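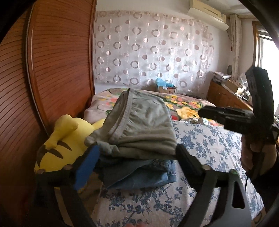
What's in it

Hindholm bedrooms, folding and putting away. 3000 short clips, all of clothes being folded on beds and then moved to a wardrobe, drawer or box. Recorded in June, 40 rooms. Sheets, towels and socks are in the other set (Wurkero), don't mix them please.

Rooms

Left as people live in them. Floral quilts, carrier bags on the bed, papers and magazines piled on the dresser, open cardboard boxes. We did not tidy first. Patterned curtains are common, and quite a few windows are very bright, so colours near them wash out.

Folders

clips/ the lot, numbered by room then by bed
notes/ one text file per room, furniture and bedding
labels/ start and end of each fold, what the garment is

Garment names

shirt, jumper, trousers, skirt, nightwear, small. "small" means anything you can't name once it's crumpled up. Cardigans go under jumper. Scarves, see notes.

Known problems

- first 1000 clips labelled before we split nightwear off, so pyjamas may be under trousers
- 3 rooms have no notes file yet, coming
- "wardobe" spelt wrong in some labels, search for both
- quilt and blanket used interchangably in the Čierny rooms

Last changed 27 July 2026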